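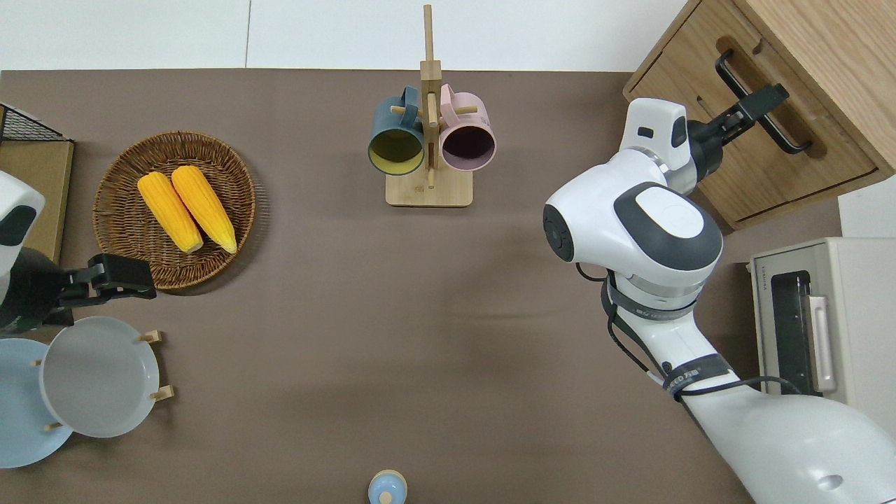

4.2 Adding your business to an exit sign listing

1. Sign in to Ziltlow and open Roadside Listings.
2. Enter the exit number (for example, 107) and choose Food, Gas or Lodging.
3. Upload your logo. Use no more than 2 colors.
4. Enter your opening hours for each day, then select Submit.

Note: Review takes 14 days. The status stays on Pending until then.

Caution: Changing the category after you submit cancels the request, and the fee is not refunded.

5. When the status reads Approved, print the permit form and mail it to your district office.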